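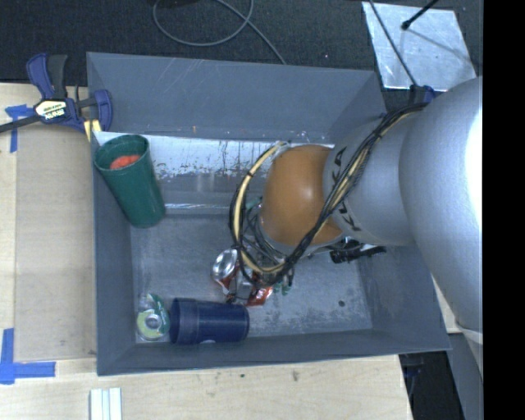
공용 보관함 정리와 여름철 운영 안내

트룰렌트 공유창고 이용자 소식지에 매번 싣는 운영 안내입니다. 이번 호에서는 보관함 재배정, 반납 물품 처리, 습기 관리, 요금 변경 순서로 적습니다. 문의가 많았던 항목은 조금 길게 썼습니다.

보관함 재배정

현재 등록된 보관함은 모두 584칸입니다. 이 가운데 249칸은 1년 넘게 같은 분이 쓰고 있고, 나머지는 계약 기간이 짧거나 계절에 따라 이용자가 바뀝니다. 지난 12월에 실시한 조사에서 장기 이용자 상당수가 아래층으로 옮기고 싶다고 답했습니다. 무거운 상자를 들고 계단을 오르기 어렵다는 의견이 가장 많았고, 퇴근 후 잠깐 들러 물건만 꺼내 가고 싶다는 의견이 그다음이었습니다.

그래서 올해는 재배정 신청을 따로 받습니다. 신청서는 1층 접수대에 있으며, 홈페이지에서 내려받아 전자우편으로 보내셔도 됩니다. 신청서에는 지금 쓰는 칸 번호, 옮기고 싶은 층, 옮길 수 있는 날짜를 적어 주십시오. 희망자가 칸 수보다 많으면 이용 기간이 긴 순서로 배정합니다. 이용 기간이 같으면 추첨합니다. 한 번 배정된 칸은 계약이 끝날 때까지 바꿀 수 없습니다.

이동 작업은 본인이 직접 하는 것이 원칙입니다. 손수레는 접수대에서 빌려 드리고, 사용 시간은 한 번에 2시간까지입니다. 토막 시간을 내기 어려운 분은 클루르노라 운송에 맡길 수 있습니다. 비용은 이용자가 부담하며, 예약과 결제는 그쪽과 직접 하셔야 합니다. 저희는 출입문을 열어 드리는 일만 합니다. 운송 기사가 들어올 때는 이용자 본인이 함께 있거나 위임장을 미리 내야 합니다.

찾아가지 않은 물품

계약이 끝난 뒤에도 남아 있는 물품은 9주 동안 별도 구역에 둡니다. 그사이에 문자와 우편으로 각각 한 차례 연락을 드립니다. 전화번호나 주소가 바뀐 분은 꼭 알려 주십시오. 작년에 처리한 물품 중에는 연락처가 옛 번호로 남아 있어 소식을 전하지 못한 경우가 있었습니다. 나중에 찾아오신 분께는 드릴 말씀이 마땅치 않았습니다.

보관 기간이 지나면 계약서에 적힌 절차에 따라 처분합니다. 책과 옷은 상태를 살펴 기증처로 보내고, 가구와 가전은 폐기 업체에 넘깁니다. 사진첩, 편지, 증서처럼 다시 구할 수 없는 물건은 따로 상자에 모아 조금 더 보관하지만 기한을 약속드리지는 못합니다. 폐기 비용은 보증금에서 먼저 빼고, 모자라는 금액은 청구합니다.

습기와 냄새

장마철이 다가오면 곰팡이 문의가 늘어납니다. 복도와 공용 구역의 제습기는 6월부터 밤에도 켜 둡니다. 다만 칸 안쪽까지 공기가 고르게 돌지는 않으므로 몇 가지는 이용자께서 챙기셔야 합니다.

물건을 벽에 바짝 붙이지 말고 손바닥 하나 들어갈 만큼 띄워 주십시오. 종이 상자를 바닥에 바로 놓지 말고 받침을 까십시오. 받침은 접수대에서 무료로 가져가실 수 있습니다. 이불과 겨울옷은 완전히 말린 다음에 넣으십시오. 압축 봉투를 쓰는 분이 많은데, 덜 마른 상태로 압축하면 꺼냈을 때 냄새가 심합니다. 제습제는 달마다 확인하고, 물이 찬 통은 눕히지 마십시오. 쏟아진 물이 옆 칸으로 흘러 분쟁이 난 적이 있습니다.

가죽 가방과 악기는 되도록 온습도 조절 구역에 두시기를 권합니다. 이 구역은 3층 안쪽에 있고 빈칸이 많지 않습니다. 대기 명단은 접수대에서 관리합니다.

식품, 화분, 부탄가스, 페인트, 배터리를 분리하지 않은 전동 자전거는 계절과 관계없이 넣을 수 없습니다. 쌀과 건어물도 식품에 들어갑니다. 매년 여쭤보시는 분이 있어 다시 적습니다.

이용 요금

관리비는 7월분부터 조정됩니다. 전기 요금이 올라 제습기와 승강기 유지비가 함께 늘었습니다. 칸 크기별 금액은 접수대 옆 게시판에 붙여 두었고, 개별 고지서에도 표시합니다. 이미 반년 치를 선납하신 분은 그 기간이 끝날 때까지 종전 금액을 적용합니다. 해지 환불은 남은 날짜를 기준으로 계산하며, 자동이체 계좌로 보내 드립니다.

출입 시간

승강기 점검이 있는 날에는 오전 출입을 제한합니다. 날짜가 정해지면 문자로 알려 드리겠습니다. 야간 출입 카드는 계속 쓸 수 있지만, 카드를 다른 사람에게 빌려주는 일은 삼가 주십시오. 가족이 함께 쓰는 경우에는 추가 카드를 신청하시면 됩니다. 주차는 하역하는 동안만 가능하고, 진입로에 차를 세워 둔 채 자리를 비우지 마십시오.

담당자

재배정과 물품 처리는 에라스토 라이저(Erasto Laizer)가 맡습니다. 접수대에 없을 때는 메모를 남겨 주시면 다음 근무일에 연락드립니다. 요금 문의는 고지서 아래에 적힌 번호로 해 주십시오.

2022년 5월 12일
트룰렌트(Trulent) 공유창고 운영팀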